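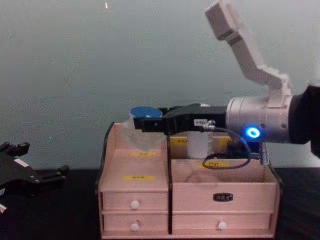
Attachment 1: desktop organizer, light wood with dark edges, on the black table. Blue-lidded container at the upper left shelf.

Drendetti desktop organizer – customer support
Status: waiting on parts
Opened: 11 November 2023

Problem: The organizer rocks when anything is put on the upper left shelf. Bought in May, fine until we moved it to another table.

Tried so far:
Checked the table with a level. Table is flat.
Took everything out and retightened the screws underneath. Still rocks.
Swapped the 2 back feet. No change.
Loaded only the right side with 400 g of paper clips. No rocking.

Reply from support: Please measure the gap under the left side panel.

Update: Gap is 3 mm at the front – none at the back.

Reply from support: That panel is seated too high. Sending 2 replacement dowels and a left panel. Keep the upper left shelf light until they arrive.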